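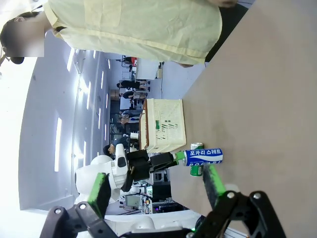

Sestero two-finger gripper with green fingertip pads, picking drinks cans.

Sestero Gripper Kit with Wrist Camera
Supplied by Wurnum

The Sestero is a two-finger electric gripper for light arms. It is sold as a kit with a wrist camera, a set of fingertip pads, the mounting plate and one cable. It is meant for groups who want to pick up everyday goods such as cans, small boxes and bottles, and who would like to be running on the day the parcel arrives.

Drinks cans are a fair test for a gripper of this type. They roll if the first finger touches too early, the ends are harder than the sides, and a thin wall dents if the closing force is set too high. The soft pads spread the load, and the force can be changed in steps from the settings page. For cans lying on their side we suggest starting at step 3 and going up one at a time.

The camera looks forward between the fingers, so both pads stay in view along with whatever is being reached for. It can be turned on its bracket through a quarter turn if your software expects the picture the other way round.

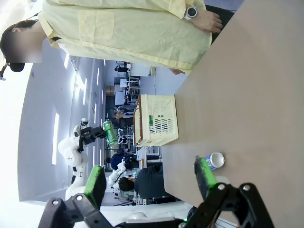
What's in the box

Gripper body, black, with linkage fingers fitted
Green fingertip pads, 8 (one pair fitted, the rest spare)
Wrist camera and bracket
Mounting plate and screws
Cable, 3 m
Hex key
Printed quick start sheet

The pads are a wearing part. Change them in pairs, and wipe them with a damp cloth at the end of the day. Solvent cleaners make them go hard and should not be used. Spare pads are listed separately under Consumables.

The standard plate fits Olteanu arms without an adaptor. For other arms, send us the bolt pattern before ordering and we will tell you which plate you need. Adaptor plates add about 13 working days to delivery.

When placing goods into a basket or crate, allow for the width of the open fingers as well as the goods. The release width can be set separately from the approach width, and a narrow release is usually better close to a side wall.

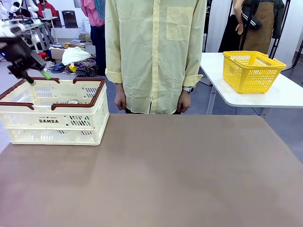 Dewanti Chong writes that the release width setting was the thing that made baskets workable for her, but that it took her most of a morning to find it in the menu. She would also like a longer cable. We have moved the setting to the first page in the August software, and a 5 m cable can now be ordered in place of the standard one at no extra charge.

Kits bought before August can be updated over the same cable. Save your settings first, as the update puts the closing force back to the default.
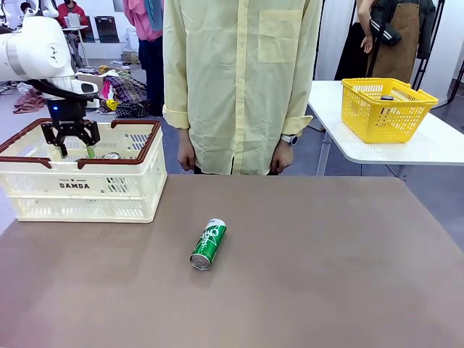
Ordering and support

Sold singly or as a matched pair for two-arm stations. Pairs are set to the same closing force before they leave us. Each gripper has a one-year warranty covering the body and linkage, but not the pads.

For prices and lead times write to Homa Abbasi at the Wurnum sales desk. Fitting questions go to Uriel Villalba. Please quote the serial number on the underside of the plate.

Page last changed Monday, October 26, 2020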